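Hovell gripper

The Hovell gripper is a hand-held robotic gripper used in pairs to record handling tasks. It was developed at Dunda, and its maintenance procedure is set out in the Jivham service guide, which also covers the charging dock and the wrist strap. An operator holds one gripper in each hand and works through a household or workshop task while the pair logs jaw position and motion. The recordings are later used to train fixed robot arms.

Design

Each unit has a white housing with a raised hump on top and a perforated grille on the front face. A segmented light strip runs below the grille. The jaws are black and built from jointed segments, with curved finger pads that close toward one another. The left and right units share a housing and a main board but have different jaw carriers, and the carriers cannot be swapped between sides.

The housing is held shut by small screws. The service guide asks for a hand driver, as powered drivers have stripped the threads in the front panel on early units.

Setup

A pair is set up at the place where it will be used. The work surface is cleared and the two grippers are switched on within a few seconds of each other, left unit first. On start-up each unit opens its jaws fully and stores that position as zero. Anything touching the fingers during this step gives a false zero, and the unit must then be restarted.

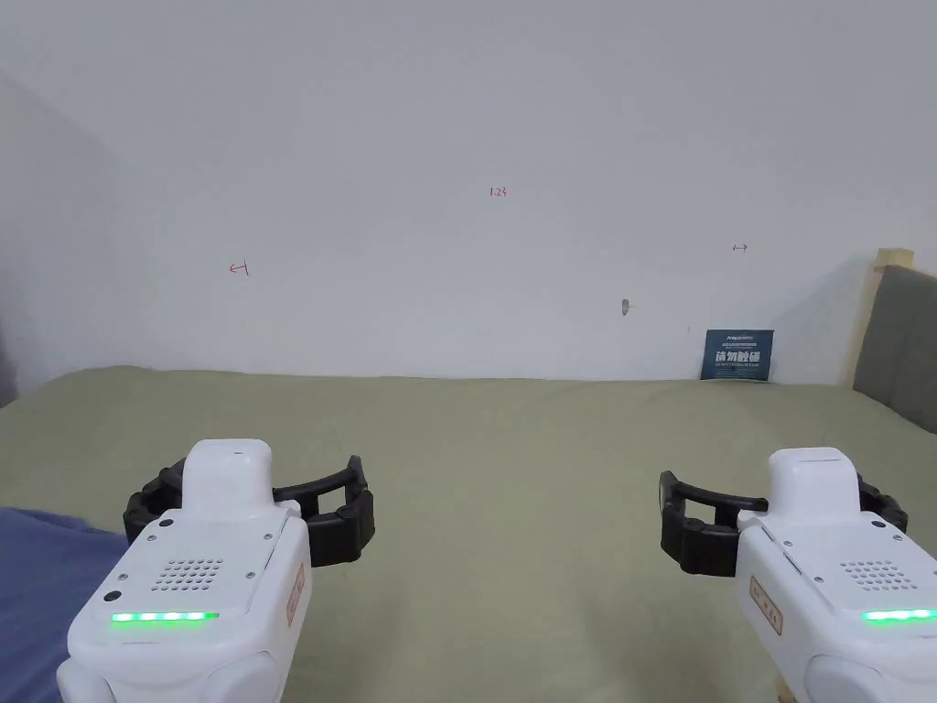

Once both units report ready, the operator checks the alignment. The grippers are held level with their jaws open and pointed slightly inward, and kept still until the recording software accepts the pose. The operator then closes and opens each jaw twice. The software compares the two cycles and rejects the pair if the readings differ by more than 2 percent. A rejected pair is zeroed again before any parts are changed.

Light strip

A steady green strip means that the unit has power and has passed its self-test. Slow blinking green means that it is waiting for the other unit. Amber is used for low battery and red for a jaw fault. The strip does not show whether a recording is running, which is reported only in the software. Older firmware used blue for the waiting state, and some printed copies of the guide still list it.

Routine care

The finger pads are wiped with a dry lint-free cloth at the end of each shift. Alcohol is allowed on the housing but not on the pads, where it hardens the surface. The grille is brushed out weekly. Fabric work, such as folding and bed making, leaves lint in the finger joints, and units used for it are cleaned at midday as well.

The jaw joints are inspected every 1,000 cycles. The inspector moves each segment by hand with the power off, feeling for side play or a gritty spot. Lubricant is applied only to the carrier pivot, and any excess is wiped away before the jaw is closed.

Repair

The most common repair is replacement of the jaw cable, part 432. The front screws are removed, the panel is tilted forward, and the cable is released from the drum with the jaw in the open position. The new cable is seated in the groove before tension is applied. Part 227, the return spring, is normally changed at the same time. The unit is then zeroed and run through the alignment check with its partner.

Worn pads are replaced as a full set on one gripper. Fiadzo, which supplies the pads, ships them in left and right packs marked on the inner face. Units with a cracked housing are returned to Dunda and are not repaired on site.

See also

Jivham service guide
Gripper calibration
Teleoperation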